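Section 4. Changeover of Bedrooms and Care of Linen

4.1 Scope

This section applies to all furnished apartments managed by Hostent, including the Mosoti and Burkova buildings. It covers the removal of used linen, the making up of beds, laundering, and the recording of linen stock. Bathrooms and kitchens are covered in Section 5. Changes to this section are approved by Valentina Saavedra, Housekeeping Standards.

Revision date: Tuesday, November 11, 2025

4.2 Before You Start

1. Confirm in the booking system that the guest's departure has been recorded. If it has not, knock, wait, and call the building office on extension 1157 before entering.
2. Open at least one window, and leave it open for 20 minutes where the weather permits.
3. Bring one complete linen pack for each bed. Packs are labeled by mattress size on the outside fold.
4. Place any guest property found in the room in a lost property bag. Write the apartment number on the bag before leaving the room.

Note: Clothing left on or under bedding is guest property, whatever its condition. It must not be sent to the laundry with the linen.

4.3 Stripping the Bed

1. Remove pillowcases first and set the pillows on a clean chair.
2. Unbutton the duvet cover at the foot end and draw the duvet out.
3. Release the fitted sheet at all four corners and fold it inward toward the center of the mattress.
4. Inspect the mattress protector. Replace it if it is marked, torn, or due for its scheduled wash in July.
5. Place used linen directly in the gray bag. Do not put it on the floor.

Caution: Do not shake used linen. Where you find blood or other body fluids, put on gloves, use the red bag, and follow Section 9.

4.4 Making the Bed

1. Lay the fitted sheet with the seam side down and the care label at the foot end.
2. Secure the two corners at the headboard, then the two at the foot. The elastic must sit fully beneath the mattress.
3. Smooth the surface from the center outward with the flat of the hand.
4. Put on the duvet cover and close every button.
5. Place pillows with the open end of the case facing away from the door.
6. On upholstered headboards, use the soft brush attachment only. Wipe painted or varnished headboards with a damp cloth.

Note: Tindness fitted sheets are cut deep. On a shallow mattress, tuck the surplus fabric under the long sides before securing the foot corners.

4.5 Laundering

1. Sort by color group: white and cream, pastel, dark.
2. Load the machine to no more than three-quarters of the drum.
3. Select the program shown on the care label. Do not use bleach on colored linen.
4. Remove the load promptly when the cycle ends and dry on medium heat.
5. Fold while warm and return to the shelf marked for that size.

Caution: The portable steam press is rated at 3000 watts. It must be plugged directly into a wall outlet. Extension cords and power strips are not permitted.

4.6 Linen Records

Each pack taken from stock is to be entered on Form 213 on the day it is used. Damaged items are listed on the reverse of the form and kept aside until inspected. Completed forms go to Nelli Oksanen for the Mosoti building and to Kaiwen Hou for the Burkova building. Requests for additional stock are sent to Yuzhen Deng.

4.7 Common Queries
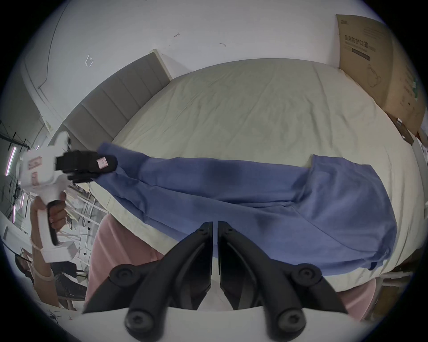
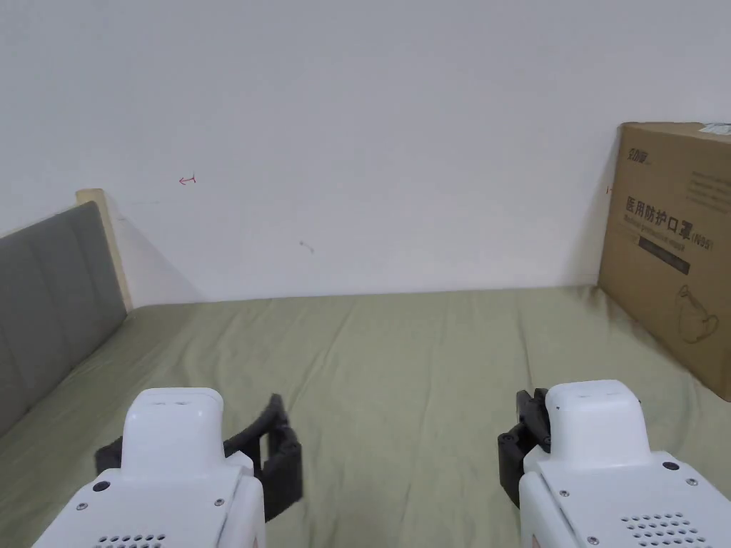
May a fitted sheet be used again if the guest stayed only one night?

Every sheet is to be changed after each departure, regardless of the length of the stay. If stock in the correct size has run out, contact the building office before the next arrival.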